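Visiting Gallardo: Questions We Get a Lot

Is the upstairs open to everyone?
Yes. The mezzanine is free, and so is standing at the railing for as long as you like. Up to 10 people can gather on either side before it feels like a bus stop.

Can I take my drink up?
You can, in a cup you're prepared to hold. The handrail is for hands – it has never once been a shelf.

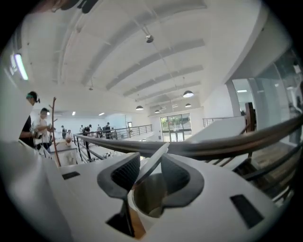

Where should I meet my group?
Pick a side of the mezzanine and say which one out loud. "By the railing" has separated more friends than politics, as there is a railing on both sides. The glass double door at the back, with the green trees outside it, is easier to describe over the phone. So is the bare branch reaching for the ceiling, if your friends like a landmark with some mood.

Is the branch alive?
Ask Yamila Rivadeneira. Allow time.

When are you open?
From 9 until 8. The stairs close at the same time as everything else, including to people who are "just coming down."

Can I book the mezzanine?
Half of it, with 2 weeks' notice. Write to Tùng Trương and mention which half.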